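Section 2: Setting up your Clameo recipe planner

Welcome to the best bit! If you have worked through Section 1 you will have an account and a working login, so now we can turn the planner into something that fits how you cook. Set aside 21 minutes, make a cup of tea, and have a few favourite recipes within reach (scraps of paper and splattered cookbooks are fine).

2.1 Create your first recipe card

1. Open the planner and choose New card.
2. Type a title. Keep it short – long titles get trimmed on phones.
3. Enter the number of servings. The planner starts every card at 2.
4. Add your ingredients, one per line, with the amount first. Write "200 g flour", with a space before the unit.
5. Choose Add cover if you would like a picture on the card, then Save.

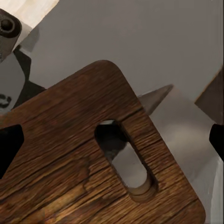

Picture: wooden cutting board

Covers can be swapped whenever you like, and nothing you have typed will be lost. I change mine with the seasons and it makes the whole collection feel fresh again!

Note: If an ingredient turns orange after saving, the planner hasn't understood the unit. Tap the line and pick the right one from the list.

2.2 Build a week

1. Go to Week and tap any empty slot.
2. Start typing the name of a card. Matches appear after 2 letters.
3. Tap the card to drop it in.
4. To cook once and eat twice, press and hold the card, then drag it to a second slot. The servings on the shopping list double by themselves.
5. Tap the padlock to fix any meal you don't want moved.

Caution: Clear week removes locked meals too, and it can't be undone. Use Shuffle if you only want new ideas for the unlocked slots.

Shuffle is great fun, by the way. It avoids anything you have had recently, and it now takes account of the cupboard list as well (see 2.3), so it leans towards meals you can nearly make already.

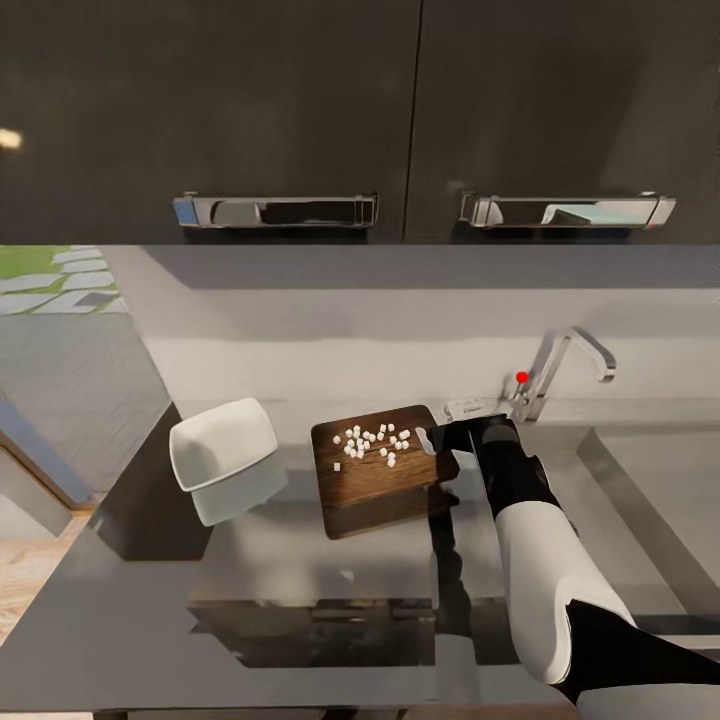 One reader in Dretley wrote to say that Shuffle kept giving her soup, and that she only got a proper mix once she had put a type on every card. She's quite right: cards without a type are all treated as the same kind of meal, so do fill that box in. It sits just under Servings.

2.3 Fill in your cupboard list

1. Open Cupboard and choose Add staples.
2. Tick everything you normally keep in: rice, oil, tins, spices and so on.
3. For anything you buy in bulk, enter a low mark. The item joins your shopping list when it drops to that amount.
4. Choose Done.

Don't try to enter every last jar in one sitting. Start with the things you use most and let the rest build up as you shop.

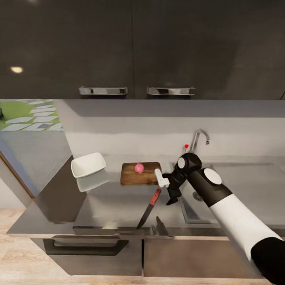 Fresh food works a little differently. It goes under Short life, where each item has a use-by box, and the planner nudges you the evening before with a list of cards that would use it up. If you leave the box blank you won't get a nudge.

Note: Lists made before the October update may show some items twice. Open Cupboard, choose Tidy, and merge each pair.

2.4 Share with your household

1. Go to Settings, then People.
2. Choose Invite and enter an email address.
3. Pick Can view or Can edit.
4. Ask the other person to accept before the link runs out.

Caution: Anyone with Can edit can delete cards. Deleted cards go to the Ellery folder, our name for the bin, and stay there until you empty it.
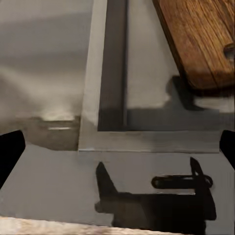 Fig. 4: Wooden board and pale grey surfaces

2.5 Print your plan

1. Open Week and choose Print.
2. Select Plan only or Plan and shopping list.
3. Check the preview, then print on A4.

Landscape gives you bigger boxes with room for scribbled notes – lovely for the fridge door.

Section 3 covers importing recipes from the Gillosley archive format. Guide last updated 5 Jan 2025.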